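3.2 Panel layout and indicator conventions

The distribution cabinets considered in this section were supplied to the Sindthorpe training workshop by Cellach and are used for instruction in isolation and low-voltage fault finding. All follow the same general arrangement: a front panel carrying the indicators, meter and selector, and a back mounting plate carrying the supply and wiring, reached through a hinged door. Trainees work from the front panel first and open the door only after the state of the panel has been recorded on the worksheet.

Earlier work on panel legibility (Nkosi, Section 2) treated colour as the main cue and label text as secondary. Our observations support this in part. At normal standing distance the lamp colours were named correctly by nearly every trainee, but the small labels beneath them were seldom consulted. When asked afterwards what a given lamp indicated, most trainees answered from a remembered colour convention and did not refer to the label. The practice is harmless where the convention holds. It becomes a source of error on mixed sites, where the same amber lamp may signify a phase present on one panel and a fault on the next.

The digital meter was a more reliable cue, although slower to read. Of the 2,609 panel readings logged during the study, the majority of transcription errors involved the order of the lines, and few involved the digits themselves. Entries in which the three voltage lines were close in value were the hardest to check, as a swapped pair could not be detected from the worksheet alone. Unathi Sithole revised the worksheet in September so that each line is entered beside its position on the display.

Figure 3 gives the reference layout. The lamps occupy the top row, with the meter and a separate round pilot light on the level below. The selector switch is set lower, beneath and between the yellow and red clamps, and the electrical warning sign is near the bottom of the panel.
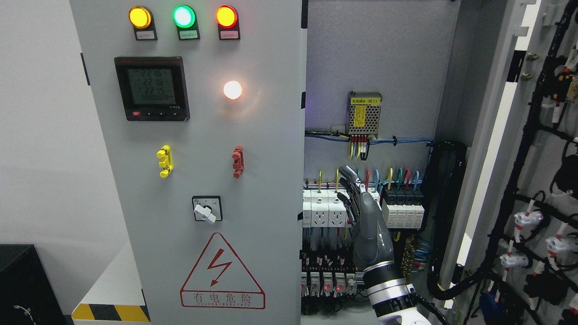
Figure 3. Control cabinet with door open. The three meter readings are 221.6, 221.6 and 221.5.

The warning text is bilingual, with the Chinese line (有电危险) set larger than the English. Trainees reading only English relied on the triangle and lightning-bolt symbol – a result consistent with the lamp findings. On the Brurnesier panels used for comparison, the equivalent sign is fixed at eye level, and it was mentioned earlier in the trainees' spoken walk-throughs.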